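FOR IMMEDIATE RELEASE

February 17, 2018

Greenberg charger and cable drive opens in Hamau, drop off at 3 sites

HAMAU - Got a drawer full of old phone chargers? Bring them in. Greenberg, the household electronics recycler, is opening its spring cable drive in Hamau today. Free, no sign up, no limit per household.

Last year's drive took in 3,090 pounds of cords, plugs and small adapters. Goal this year is higher. Drop off bins are at the Greenberg depot on Itar Street, the Briver branch library and the Hamau bus station, all during regular opening hours. Bins stay out for 40 days.

What we take: phone and tablet chargers, USB cables, extension cords, laptop power bricks, earbuds, old landline cords. Tangled is fine. Broken is fine too.

What we dont take: loose batteries, light bulbs, anything with liquid in it. Power banks go to the depot counter only, please do not put them in the bins.

Working cables get sorted, tested and handed on free to schools and shelters in the Briver area. About 300 went out after last year's drive. The rest is stripped for copper, and the plastic goes to a seperate processor.

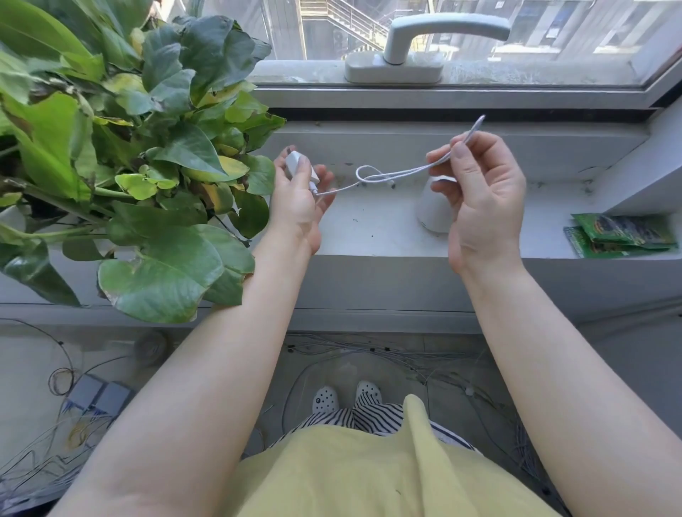
A white cable by the window. Cords like these are accepted at all sites.

Businesses with larger loads should call the depot first. Pickup can be arranged inside Hamau and Briver, small fee applies. Schools are exempt from the fee.

A second drive is planned for September, sites to be confirmed.

About Greenberg: Greenberg collects and recycles small household electronics in Hamau, Briver and nearby towns.

Media contact: Greenberg press desk, Itar Street depot, Hamau. Bin photos and logo on request.

###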